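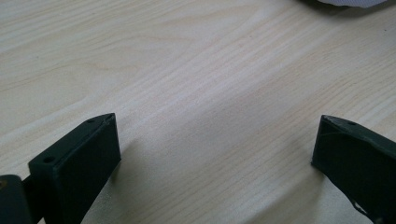

Gripper budget: what we asked for and what we got

The fall equipment request came back on Thursday, and the good news is that it came back. Radka Vlachou had asked for 12 hand-held grippers, so every bench could collect demonstrations at the same time. We have been approved for two. Purchasing would like us to know they are very excited about the project.

Flor Cusi has since redone the spreadsheet, and the numbers are less gloomy than the mood. A complete unit from Drasance is quoted at $560. Printing the fingers ourselves and buying only the body and trigger from Jakska brings that down to $191, provided you count Eusebio Arango's evenings as free, as purchasing always has.

A few things to settle before the October order goes in:

Spare fingers. They are a consumable and should be budgeted like one. Last year we filed them under "furniture" and had to explain this to an auditor.

Mounting screws. Please agree on one size. Wafula Ndung'u has a drawer of the other sizes if anyone is feeling nostalgic.

Tables. The Lalau room request was for new ones. The answer was that we have tables – fair enough, we do.

Anyone who wants a line added should write to Flor by noon on Thursday. Requests that begin "while we're at it" will be read last.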